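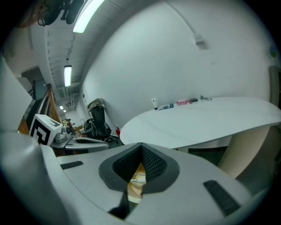
Household tips: preparing for a power cut of two or three days

Monday, February 19, 2018

After the storm in our valley last month many people wrote to me and asked what they should keep at home. We were without electricity from the evening until the second night after. In Pelden it took longer, and in the upper part of Holroyd longer still. I am not an expert in emergencies. I only keep a house, and I write down what worked and what did not.

The old government booklets on civil defense are nice to read, but they suppose that you have a cellar and a large pantry. I live in an apartment of three rooms. Everything below fits on one shelf of a wardrobe.

Water

Our building has an electric pump, so when the power goes, the water goes too, after perhaps one hour. Fill the big pots at once, and then the bathtub. The water from the tub is for flushing and for washing the floor. Do not drink it.

For drinking I keep closed bottles from the shop. The usual advice is one gallon for each person for each day, and I find it is correct if you also cook. Write the month on the bottle with a marker. Every May I use up the old ones for tea and for the plants, and buy new.

Do not put the bottles directly on a concrete floor next to paint or gasoline. My neighbor did it in his garage and the water took the smell.

Light

A flashlight for each person, and one more that stays always in the same place. Ours hangs on a nail inside the door of the electric meter. Headlamps are better than flashlights when you must cook or change a baby. I bought mine at the Ivum hardware store, the cheap kind, and they are still good.

Take the batteries out if you will not use the lamp for a long time. I lost two good lamps because the batteries leaked inside. Keep them in a small bag, tied to the handle with a rubber band.

Candles I use only on the table and only when somebody is sitting there. Put the candle in a deep glass jar with a little sand on the bottom. Never on the window sill under a curtain, and never in the bedroom.

The refrigerator and the freezer

Keep them closed. A closed refrigerator holds the cold for four hours, a full freezer for two days, a half-full one for one day. The limit for the food in the refrigerator is 40 degrees Fahrenheit, so a small thermometer on the middle shelf is a good purchase. Meat, milk and cooked rice that stayed warmer than this for more than two hours should be thrown away. Do not taste it to decide.

If there is empty space in the freezer, fill plastic bottles with water (leave two fingers of air at the top) and freeze them.

A reader, Jingyi Xia, sent me this trick, which I have used since then. Freeze a cup of water and put a coin on top of the ice. If you come home and the coin is lying on the bottom, the freezer was warm for a long time. If it is still on top, the ice did not melt.

Food without cooking

Buy only what your family eats already. I once bought a case of canned spinach because it was cheap, and we still have it. On our shelf there is now tuna, beans, peanut butter, crackers, dried apricots, oat flakes and long-life milk. Check that you have a can opener which works by hand. Mine was electric and I discovered the problem in the dark.

Camping stoves and charcoal grills are for outside only. Also not in the garage with the door open, and not on a closed balcony. The gas they make has no smell and it kills people every winter.

Keeping warm

Choose one room, the smallest with a window to the south if you have it, and let everybody live there. Close the other doors and put a rolled towel at the bottom of each one. Hang a blanket over the window when the sun is gone. A hat in bed helps more than a second pair of socks.

If it is freezing outside, open the kitchen faucet a little so that a thin line of water runs — this is only for houses where the water still comes.

Papers and telephone

Copies of the insurance policy, the passports and the doctor's prescriptions go in a plastic bag with a zipper. Put some cash in small bills too, the card machines also need electricity. Write the important telephone numbers on paper. I knew only my own number by heart and my mother's old one.

Charge the power bank on the first day of each month. I do it together with testing the smoke alarm, and so I do not forget either of them.

Questions from readers

Marjorie Dawber from Brultska asks if she can leave the lamps switched on to know when the power is back. Leave one, but unplug the iron, the heater and the computer. When the current returns it can come with a jump, and the things that were hot before will be hot again when you are maybe not at home.

Next time I will write about removing wax from a tablecloth.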